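Can a robot do the housework yet? Quick answers
Page kept by Anca Cârstea, Guvadus. Last tidied up in September, bits still missing

So can it clear a table or not?
Sort of. Depends on the table. Our arms are bolted down and we bring the job to them — mugs in a caddy, wine bottles in a holder, a small plate, a bowl, a chopping board. Ordinary kitchen stuff. Under good lights and with someone sat next to the stop button it goes fairly well. In your kitchen, no.

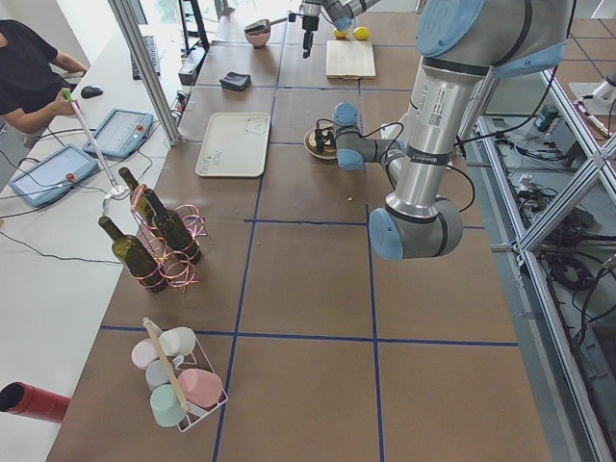 Cups and bottles are the easy end of it, mostly. Stiff, hold their shape. Cloths are a pain. A folded cloth is a different cloth every time you put it down and the arm has to work out where the edge is before anything else.

Why the blue tape?
Marks out areas so we can put things back in more or less the same place between goes. Painter's tape would of been my last choice for neatness but it peels off.

How often does it get it right?
Last batch was 639 tries at picking up and putting down, 128 failed. Most of those were handles. Please don't quote this as a figure for "robots", it's our two arms and our table.

Can it wipe down afterwards?
Not well enough. Pushing a cloth about, yes. Knowing where the crumbs are and when to stop, no. Small pale bits are hard to pick out from the wrist camera, and it'll happily go over the clean half again and leave the rest.

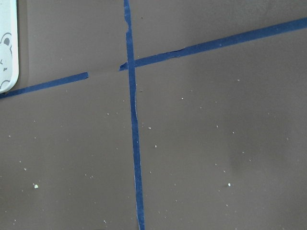

Tabletop from the wrist camera, crumbs mostly on the lower half.

Is it quicker than me?
No. Two mugs moved in the time you'd do the lot.

What about Workico and Jitaru, don't they sell one?
Workico do shop-floor kit, boxes and trays, same part all day. Much easier job. Haven't tried the Jitaru one so can't say.

When can I buy one for the house?
Someone at Sundico told me 2053, I think he was joking. I'd guess sooner for loading a dishwasher, later for anything with laundry in it.

Can I come and see it?
Saturday mornings, ring first. Closed shoes pleae, there's cables on the floor.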